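Tray and rack layout, bench 2, Tuesday

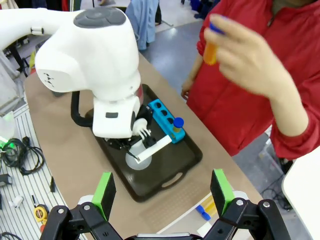 Black tray with the blue rack on it, one tube racked, the orange one in hand.

Picking up from last week's argument about whether everything should live on a tray. Amanuel Worku is for it. I remain unconvinced, but said I'd run it through to the end of January before complaining again, so these are notes and not a complaint.

The claim, as written on the whiteboard: put the rack on a serving tray, carry the lot from the fridge to the bench in one trip, fewer tubes rolling around, fewer mix-ups. Hinder batch only for now. Maltex stays where it is until we know if this is worth the bother.

Morning run. The tray is fine to carry. The cutout handles are a decent size even with gloves on. My trouble is with the rack, which sits on the tray by its own weight and nothing else. I tilted an identical setup on the side bench (water in the tubes, lids tight) and the rack slid before I'd have called it a steep tilt. Amanuel says no one carries a tray at that angle. I've seen people come through the cold room door with an elbow and a hip, so I'm not taking that as settled. Non-slip mat cut to size would probably fix it. Ask Stemance whether the one they sell can go through the autoclave. Their catalogue says "suitable for most lab use" and I don't know what that's supposed to mean.

Second thing, cap colour. Blue caps on the yellow tubes and blue caps on the orange ones. The whole sorting scheme leans on the colour of the body, and once a tube is down in the rack you're mostly looking at cap. I'd want coloured dots on the lids before I trusted it. Amanuel reckons the labels cover this. Labels face whichever way they were put in.

Third, tubes laid down on the white board at the side of the bench. I'd like that to stop, tray or no tray. If it's out of the rack it should be in somebody's hand or in another rack. Left a note.

Time saved: he says 5 minutes a session. I didn't see it, though I wasn't holding a stopwatch and neither was he. Will time three runs each way before anybody quotes that number in the Ametepe write-up.

To do
- mat, see above
- lid dots, two colours at least
- find the second rack, last seen near the sink
- wipe-down test on the tray, 70% ethanol, check for clouding after a week

Still not sold on it.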